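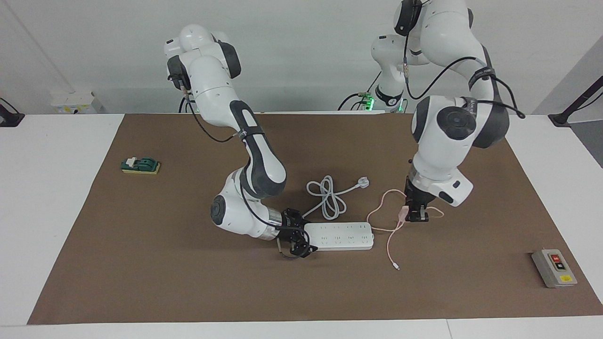
Home Features Workshops People Archive

The long way round to a plugged-in cable

7 minute read

Lejla Radulović works the two leader arms standing up. She tried a stool for the first week and gave it up, because the stool put her elbows too low and every motion she recorded came out with a small dip at the end of it. The dip went into the data, and some weeks later it came back out of the policy, which lowered its grippers slightly before closing them, every time, on everything.

"It had learned my chair," she says.

Radulović runs data collection at Biwott, a company of modest size that wants robots to do the kind of bench work electricians do before a panel leaves the shop. The work is mostly small and mostly two-handed. One hand holds a thing steady and the other brings a cable to it. A person does this without looking half the time. For a pair of arms with two-finger grippers it is close to the hardest thing on the list.

The method is simple to describe. An operator moves a pair of leader arms, and the robot's arms copy them. Cameras and joint sensors record the whole thing. Each attempt, from the arms leaving their rest position to the arms going back to it, is called an episode. When there are enough episodes, a model is trained to produce the motions on its own from what the cameras see.

By January the team had 3425 episodes recorded for the bench tasks. After review, 2138 of them were kept. The rest were thrown out for reasons that fill a long column in a spreadsheet: operator paused too long, cable left the mat, wrong object touched first, camera bumped, sneeze.

The props are cheap and familiar. A white power strip, a pink cable with small connectors, a coil of white cable with a three-pin plug, a knife switch on a yellow base, a gray control box with a red button and a black one. They go on a brown mat on a white table, and between episodes somebody moves them. How they get moved is a subject of its own.

At first the operators rearranged things by hand as they pleased. People turn out to be poor at this. They leave objects square to the table, they leave a comfortable gap between them, and they put the thing they are about to use where it is easy to reach. Kalliopi Gashi, who trains the models, noticed that the policy did well until a visitor set out the objects. Then it reached for the air beside the power strip.

She wrote a short program, which the team calls Husex, that draws a random layout on a tablet before each episode. The operator copies it as closely as is sensible. Some of the layouts are awkward. The strip may lie at a slant with the coil almost on top of it, or the control box may end up in a corner where it plays no part in the task. Gashi wants it there anyway. A model that has only seen the objects it needs has no practice at leaving the others alone.

Cables are the exception. Husex can say where a cable's ends should go, but the middle does what it likes. The operators pick the cable up, drop it, and move only the ends. It falls differently each time, and the recordings get a spread of loops and bends that no one would have drawn.

There is some disagreement about how good an episode should be. When the project began, Radulović asked for clean ones – a single smooth approach, one grasp, one insertion. These looked fine on playback and trained a model that was lost the moment anything slipped. It had never seen a fumble, so it had never seen anyone recover from one.

The team now records mistakes on purpose. An operator will grip a connector slightly crooked, try it, back off, turn it against the edge of the strip and try again. Gashi labels these separately and controls how many go into each training run. Too few and the model freezes after a miss. Too many and it starts missing first, as if that were part of the job. She has moved the proportion up and down all winter and doesn't regard the matter as settled.

Holding has been another problem. An operator bringing in a cable with one arm tends to forget the other. The holding gripper drifts, or squeezes, or lets go a second early because the operator's hand has relaxed. On video the drift is hard to see, but in the joint data it is plain. Radulović now has new operators spend their first day on nothing but holding: one gripper on the end of the strip, pressed down, while the other arm wanders over the mat and does very little. They find it dull. She scores it anyway.

A working session lasts 66 minutes, an odd number that came out of a trial in which the team compared error rates across shifts. After that comes a break, and no operator does more than 3 sessions in a day. Tired hands produce slow episodes, and slow episodes teach the robot to hesitate. Each operator's recordings are tagged with a code, partly so that Gashi can check whether the model has picked up one person's habits. It has done so more than once. One former operator always circled the plug before picking it up, and his circle still shows up now and then.

The current policy can seat the pink cable's connector in most of the layouts Husex gives it. It does worse with the coiled cable, where pulling on the plug brings the rest of the coil along. Radulović thinks the answer is more episodes. Gashi thinks the answer is a better camera angle on the coil, and has asked for two weeks without new recordings so she can test the idea on what they already have.

They have agreed on one week. In the meantime Radulović is rewriting the operator instructions, which have grown to eleven pages. The paragraph on seating has been cut to one line: "Stand."

Recent features

Sallska rebuilds its test bench
What a gripper feels, and what it doesn't
Brollari and the case for slower arms
Labeling by hand in a small shop
Letters: more on cable management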